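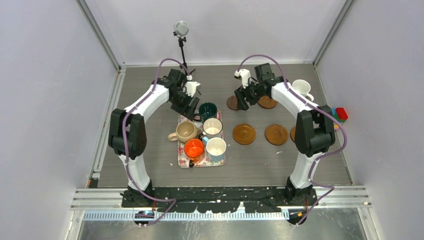 Two arms, one tabletop, three pale walls.

My phone has lived on the kitchen windowsill since March. If I want to talk to anyone without sounding like I'm calling from inside a dishwasher, I stand at the sink, face the neighbor's garage, and keep my left elbow tucked in. I have had some of the most serious conversations of my adult life in that position, including one with my mortgage lender.

The trouble began when Jistow, who had been my cell carrier for nine years, was swallowed by Konberg. I got a text about it. "Exciting things are coming to your network!" it said, and a few weeks later I went from three bars to one, and then to a small gray x I had never seen before and had to look up.

Konberg's coverage map has me in dark purple. Dark purple is the best color they have. You can zoom in until you see the shape of my roof, and it is purple right to the gutters. I pointed this out to the first person I reached in support, who agreed that it was very purple and asked me to restart the phone.

I restarted the phone. I took out the SIM and put it back in. I reset the network settings, a process that forgets every Wi-Fi password you have ever known, including the one for your mother's house, which she keeps on a piece of paper she has since lost. One bar. On the next call they had me restart it again, I think for old times' sake.

The third call got me to Fatemeh Najafi, and I'd like her to be given a raise. She listened to the whole thing and then asked, very quietly, whether I was anywhere near Girkell Road. I said I could see it from the sink. "Okay," she said. "So that one's gone." The two companies both had antennas up there, it seems, and after the merger somebody looked at a spreadsheet and decided that one set would do. They kept the one on the far side of the hill. The hill is made of hill, and my signal stops at it.

She offered me three options. I could turn on Wi-Fi calling, which I did, and which works beautifully until I walk out to the car, when it drops the call with a little two-note sigh. I could buy a signal booster. Or I could file a coverage complaint, reference number ending in 912, and an engineer would take a reading in my area. I asked when. She said she didn't want to lie to me.

The booster was $49, refurbished, and it's a white plastic box that wants to be near a window and also near the router and also not near anything else. My house has one such place, and the cat was already using it. We have come to an arrangement where he sleeps on the box because it's warm, and I get a second bar when he's out.

Meanwhile the bill has gone up by $6 a month. This is listed as a "network enhancement fee." I read that line standing at the sink.

I did look at leaving. Ahmadpour, the little outfit with the store next to the dry cleaner, has cheap plans and a nice man who will set everything up while you wait. I was halfway through signing when I asked whose towers they used. He looked at his shoes. They rent from Konberg.

So I'm staying put for now. The town newsletter says nearly 2,000 homes are on this side of the hill, and judging by how many people I see in their driveways at 7 p.m. holding phones over their heads, word is getting around. The woman two doors down swears by the top of her kid's slide. I tried it once, with permission, and had a perfectly clear chat with my dentist's office about a crown.

If you need me, call twice. The first one wakes the cat.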